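Kerano produce set - README, handling rules

Read before you collect. 300 episodes so far, two arms, gridded mat. Rules are short, please follow them.

1. Pads on both sides of the fruit, never on the stem.
2. Mesh bag stays on the mat. Dont drag it by the drawstring.
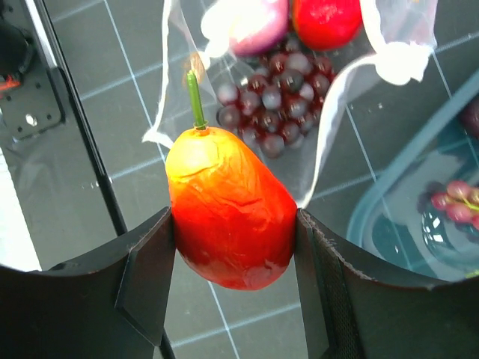

Maintained by: Manipulation Data Team, Ernbridge

3. One arm on the bag, the other free for picking. Keep cables looped clear of the forearms.
4. Dropped item = mark the episode, keep it. No silent deletes.
5. Log operator and start time in the same file, not seperate. 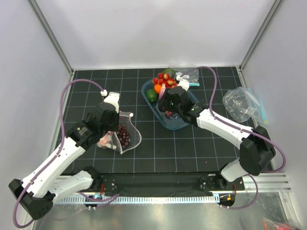

Farzana Weerasinghe wants rule 4 tightened - a drop outside the enclosure should end the episode right there, she says, and get its own tag.

Open until November.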